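Chapter 7
Recording Contracts: Term, Advances, and Recoupment

Learning goals

After reading this chapter, you should be able to define the term of a recording contract, calculate a recoupable balance, and explain how cross-collateralization affects an artist's income.

7.1 The recording contract as a form of credit

A recording contract is an agreement under which an artist delivers recordings and a label pays for their production and sale. The label usually pays first. The artist receives an advance, the studio is paid from a recording fund, and both sums are charged to an account in the artist's name. Royalties are credited to the same account. Until the credits equal the charges, the account is unrecouped and no royalty is paid out.

An advance differs from a loan in one respect. If the recordings fail to sell, the artist does not ordinarily repay the balance, and the label carries the loss. The royalty rate is set with this risk in mind. Labels that pay small advances tend to offer higher rates, and labels that pay large advances hold the rate down and ask for more option periods.

7.2 Term and options

The term is seldom stated in years alone. Most contracts provide for an initial period, during which one album or a fixed number of tracks must be delivered, followed by several option periods. The option belongs to the label. Notice must be given in writing within a stated window, often measured from the release date of the previous album. If the window closes without notice, the contract ends and the artist is free to sign elsewhere.

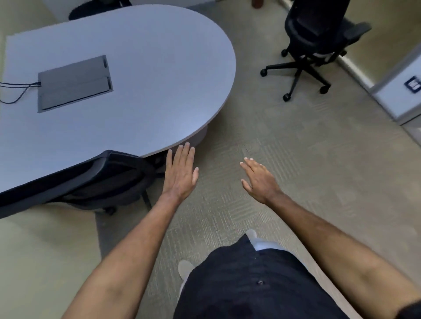 Figure 7.1. Open hands, palm down on the left, in an office room.

Negotiation over the term normally concerns three points: the number of options, the delivery commitment in each period, and the longest time any one period may run. The last point matters when delivery is late. Without an outside date, an initial period can be extended indefinitely by a single missing track.

7.3 A worked case

The singer Jokik signs with Onus, a small label, for one single and two options. Onus pays an advance of $1,000 and charges $1,939 in studio costs. Both sums are recoupable, so the opening balance is $2,939. Manufacturing costs are borne by the label and do not enter the account.

In the first accounting period the single earns $300 in artist royalties. The balance falls to $2,639, and no payment is due. In the second period Onus licenses the track to a television producer, and the artist's share of the fee is $100. The contract allows license income to be applied to the account, so the balance falls again, to $2,539.

Suppose Jokik has also assigned publishing rights to Mabuza, a company owned by the label. If the two contracts are cross-collateralized, songwriting income may be held back to reduce the recording balance. If they are not, Mabuza must pay that income when it falls due, whatever the state of the recording account.

7.4 Terms used in this chapter

Recoupable cost: a payment by the label that is charged against future royalties.
Outside date: the latest date on which a contract period may end.
Cross-collateralization: the use of income from one contract or album to reduce the balance on another.

Section 7.5 turns to royalty statements and the right to audit them, using the accounts of the Markus catalog.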